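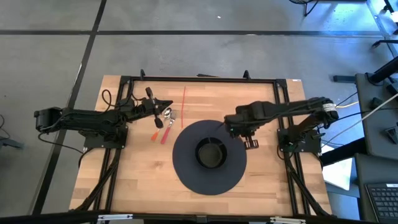
How do I stop spoons with coloured handles going dull and cloudy?

Keep them out of the dishwasher and wash by hand in warm water with ordinary washing up liquid. Dry straight after with a soft cloth. Cloudiness thats already there is usually limescale, so try a wipe with white vinegar, rinse, dry. If still cloudy after two goes it's scratching and won't come off.

Asked by Begoñe Nieto, October 7, 2026
Farnelgate Household Help > Kitchen > Cutlery and storage

More detail. Got a mixed lot of cutlery from the market at Grasurgate, bright handles, metal ends, none of it matching. Was fine in September, now half of it looks milky. Water here is very hard (Minemcombe side). Also want to keep the spoons out on the table in a pot and not in the drawer, drawer is rammed. Is a pot ok or does that make it worse? Round mat goes under it, dark one, shows every drip. Thanks in advance, sorry for the rush, typing on the bus.

2 answers

Answer from Bedoya
33 people found this useful

Pot is fine. Few things.

Dry them properly first. Most of the marks people moan about come from putting them away damp and the water sitting in the bottom. Tip the pot out once a week, wipe inside, leave it upside down on the rack overnight.

Look at where handle meets metal. If there's a collar or a join, water gets in there and works at the glue. Don't soak them. Quick wash, shake, cloth round the join. One of mine came apart in the washing up bowl, handle in one hand and nothing on the end of it. Epoxy sorted it but it's not been near food since, I use it for compost. 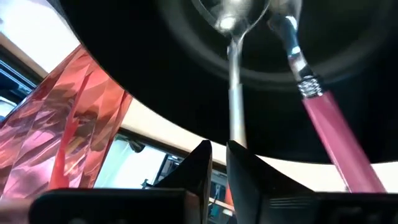

Should spoons go in the pot handle up or handle down?

Handle down if they're bone dry and you like to see which spoon you're grabbing. Handle up if other people will be reaching in, so fingers stay off the part you eat with. Whichever you choose, don't cram them, the metal ends rub and scratch each other.

Vinegar: half and half with water, on a cloth. Don't leave the coloured handles sitting in it, some go sticky. I did a full set in about 70 minutes incl. a tea break. Lemon juice works too but costs more.

Answer from Julián Nieto
2 people found this useful

Agree with most of that, would skip the vinegar on anything painted. Bicarb paste, soft toothbrush, on the metal only.

For the table, go for a heavy pot with a wide mouth. Light ones tip as soon as there's a ladle in. Put it in the middle of the mat and leave a good bit of mat showing all round

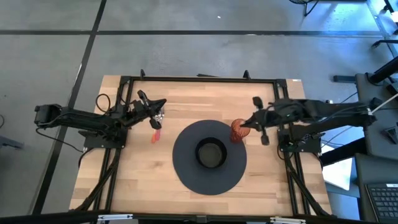 so drips land on that and not the wood. Wood tops hate standing water, you get a grey ring and then you're sanding. Oil the top every couple of months if it's bare.

Mat itself, depends what its made of. Felt, cold wash and dry flat. Rubber or silicone, just the sink. Dark ones show limescale worse so wipe while the drips are still wet.

Oh and check the bottom of the pot for a rough edge, stick felt pads on if there is one. Mine scratched the table before I thought to look.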